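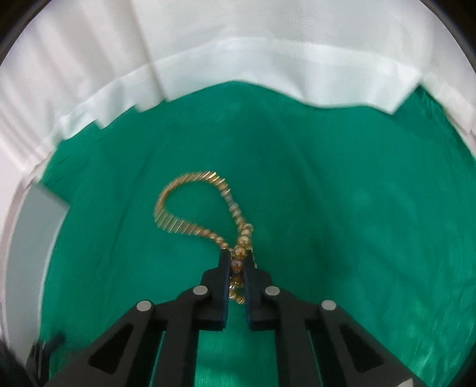 Plokside Necklace Handling

README for the demonstration set and the bench notes that go with it

What is in this release

Plokside is a set of short recordings of necklaces and chains being picked up, moved and laid down with a hand-held two-finger gripper. The recordings were made at the Mudville sorting room of Kravchuk, a firm that cleans, grades and repacks costume jewellery returned by shops. The people holding the gripper are the sorters who do the same job by hand on a normal shift.

The release has 39 sessions. A session is one sorter at one bench working through one tray. Folders are numbered in the order the sessions were recorded. Session 14 has no bench notes; the sheet was lost before it was typed up.

Folder layout

clips/ one file per pick
notes/ plain text, one file per session, written by the sorter
trays/ the tray list, with item type and weight
changes.txt what was altered between versions

Bench and materials

Picks are made over green cloth inside a white surround. The cloth is left rumpled on purpose. Chains in the sorting room come out of bags in heaps and never lie flat, and early trials on a stretched cloth gave picks that did not carry over to the real trays. Items are mostly gold-coloured and silver-coloured chain, some plain, some joined to a beaded section. Beads are marked separately in the tray list because sorters grip them differently from flat chain.

Who recorded it

Sorters took part in paid hours. Each was asked first and could stop at any point without giving a reason. No faces or voices are included. Sorter codes are reshuffled in every version, so nobody's speed can be followed across the set. Kravchuk agreed in writing that the clips would not be used for appraisal.

What it changes at work

The set is used to train Gikau, the bench arm that now takes the first pass at Mudville. It lifts single chains out of a spread tray and lays them on the grading mat. Sorters still do tangles, fine chain, clasps and anything broken.

Before the arm, a shift was mostly lifting and laying out. It is now mostly untangling and grading. Several sorters wrote that their wrists are better for it. Several also wrote that the easy trays used to be their rest, and that a whole shift of knots is harder on the eyes. After this came up in the notes, the room went over to 30 minutes on knots followed by 30 minutes on repacking. The grading rate was not raised when the arm came in. It is due to be looked at again in December, with two sorters in the meeting.

Known problems

Flat chain often shows streaking when it moves quickly.
Shiny beads throw highlights that can be mistaken for gaps.
Left-handed sorters are under-represented.
The tray list uses "rope" and "herringbone" loosely. Don't rely on it for chain type.
Failed picks were kept from session 9 onwards. Earlier ones were deleted.

Use

Free for research and teaching. Please don't use the clips to time or compare workers. Corrections to the tray list are welcome and go into changes.txt with the next version.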